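# Budgeting a Two-Arm Tabletop Cell

*Planning notes, Mutdale bench automation group. Revised in September.*

These notes cover the purchase of a small bench cell with two arms, used for pick-and-place trials on household objects. They assume you already have a room, a power circuit you are allowed to use, and one person who can read a wiring diagram. They do not cover arm selection in depth. The arms are the part of the budget people get right, and most overruns come from everything bolted on afterward.

## 1. Write the task list before the parts list

Start with the objects and the motions. For each task, record:

- the widest and narrowest dimension of every object to be gripped
- the heaviest object, filled if it will ever be filled
- the highest and lowest point the fingertips must reach
- whether both arms need to work in the same area at once

The last item drives the size of the table. If the arms only pass each other occasionally, a narrow bench will do. If they share a work zone, leave clear space in front for the elbows as well as the grippers. Our first draft for Mutdale specified the bench from the arm reach figure alone, and it had to be redrawn when the grippers were added to the model. Reach on a data sheet is normally given to the mounting flange. Check before you order.

Thin, light objects deserve their own line. They have to be taken close to the table surface, so finger length, fingertip thickness and the stiffness of the tabletop all matter. A gripper chosen for mugs may be poor at this.

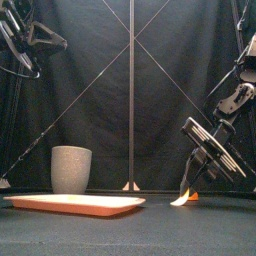

*Small-object handling at the bench. The right gripper holds a thin curved piece just above the tabletop; the cup and tray are set out to the left.*

## 2. Split the budget into four lines

Use four lines and do not let them borrow from each other until quotes are in.

**Arms and controllers.** Get the controller, teach device, cable set and any software license on the same quote. Suppliers differ in what they call a complete arm. Dondberg quoted us a bare arm and listed the cable set on a separate page with its own lead time.

**Grippers and fingers.** Budget for 2 spare finger sets per gripper. Fingers wear, and they also get modified. Fasteners for the fingers should be a size you can buy locally.

**Frame, table and backdrop.** Aluminum extrusion is easy to change later, and you will change it. Order extra brackets and a spare length of rail. Printed feet and corner brackets are acceptable for locating light parts, but do not hang an arm from them. A dark, matte curtain is cheap and cuts down on background clutter in camera views. Buy it wide enough to fall in folds; a tight panel pulls on its fixings.

**Cameras, cabling and power.** This is the line that grows. Count every camera, then count the data cable, the mount and the port it needs. Wrist cameras need flexible cable with enough slack for the full range of the last joint. Plan how the loop will be held to the arm before choosing a length.

## 3. Order by lead time

List each item with its quoted lead time and sort from longest to shortest. In our case the arms were quoted at 11 weeks and the grippers at 9. Extrusion, curtain and cable arrived well ahead of both. That gap is useful:

1. Order arms and grippers on the same day.
2. Build the frame and table during the wait.
3. Drill the base plates only from the supplier's current drawing. Urrego changed a bolt pattern between the quote and the shipment.
4. Hang the curtain last, after the rails are square.
5. Route power and network to the rear rail and label both ends of every cable.

Ask for partial shipment in writing if you want the controllers early. They can be powered on and updated before the arms are on site.

## 4. Plan the wrist view

Camera position should be settled on paper. A wrist camera will always see part of its own gripper, and a bulky gripper housing can hide a good share of the near work area. Ask the supplier for the housing model and place it in CAD with the camera's field of view drawn in. If the other arm works across the table, check its extended pose in the same view.

Also check what lies beyond the table edge. An open side lets in room light and shelving. Closing it takes one more panel and a post, but leave access for whoever has to reset objects.
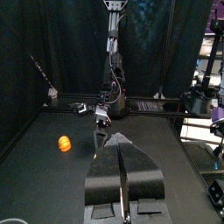 Zineb Zaki wrote back on the draft that the camera line was still too small: "You priced the cameras and forgot the hub, the powered extension and the second set of mounts. Put those in now or you will be asking for them in a month." She also wanted the stop circuit moved out of the cabling line, on the grounds that it should never be open to trimming.

Both changes were made. The stop circuit is now a fixed entry under arms and controllers.

## 5. Compare quotes on the same basis

Put the quotes in one sheet with identical rows. Vedow bundled installation with the frame, and Urrego did not, which made the Vedow price look high until the rows matched. Rows worth having:

| Row | Check |
|---|---|
| Freight | To the door or to the room |
| Commissioning | On site or remote |
| Warranty | Start date: shipment or acceptance |
| Spares | Price held for how long |
| Software | One-time or yearly |

If warranty starts at shipment and the frame is late, part of the warranty runs out with the arms still in their crates. Ask for acceptance as the start date. Yesenia Valderrama handled this for the Mutdale order and got it from 2 suppliers without a price change.

## 6. Hold the contingency until acceptance

Keep the contingency as a separate sum - do not spread it over the four lines. Release it after the acceptance run, when both arms have completed the task list from section 1 with the final fingers and cameras fitted. Anything bought before that point should come with a short note naming the line it belongs to, so the next cell can be priced from real figures. File the notes with the supplier drawings and the signed acceptance sheet.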